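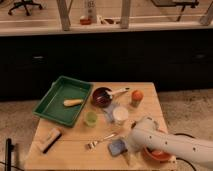
Kitchen Skills Room, Dirkcombe: Progress to January 12, 2018

The Harkley grant is 3,000, of which 2,000 has been spent. Most of that went on tables, storage and small kitchen items. We now run 8 table-clearing sessions a month. Each begins with mixed items on a light wooden table: bowls, cups, a fork and a green tray.

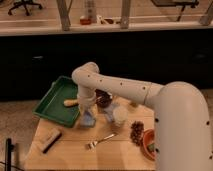 The tray is the part we changed most. The old ones were flat and things rolled off, so we moved to trays with raised sides. Cups are still slow to sort, and we have asked Stojanovska for a quote on a rack. The written steps now fit on one page.
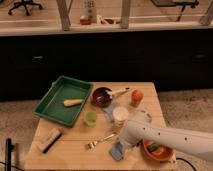 Maslow replied to the draft of this report that the rack should wait until the cup sizes are settled, and asked for a shorter item list before April. We agree on the list. It has 20 entries and several can be merged. The quote will be held until then.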